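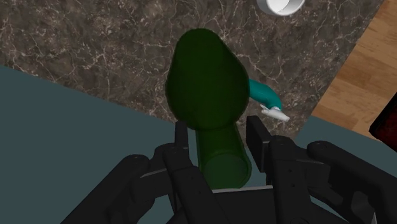 Automated handling at Norko: questions from staff

Which tasks will the robot arms take on?
From February, the arms at the Bakke site will pick up and set down bottles and similar items at the counter stations. Checking, labelling and all contact with customers stay with staff.

Will any posts be lost?
No post will be removed as a result of this change. Three handling roles will become station operator roles at the same grade. Staff who do not wish to move may ask for other duties.

How were the arms prepared for the work?
Picking tasks are first run in simulation by our supplier, Tilach. A task is released to the site once it has been approved by Ingvild Lindqvist, Head of Operations.

What training will be given?
Each operator receives 90 minutes of instruction, followed by supervised shifts. Training takes place in paid hours.

May I stop an arm if I am concerned?
Yes. Any member of staff may press the stop button at any time and need not seek permission first. Please record the stop in the shift log.

Will the system be used to measure my performance?
No. The system records its own picks and faults. These records are not linked to named staff.

Whom should I contact?
Questions about duties and grading should be sent to Mahmoud Kabbaj in Personnel, extension 2671. Safety matters should be raised with Ivar Strand, extension 127.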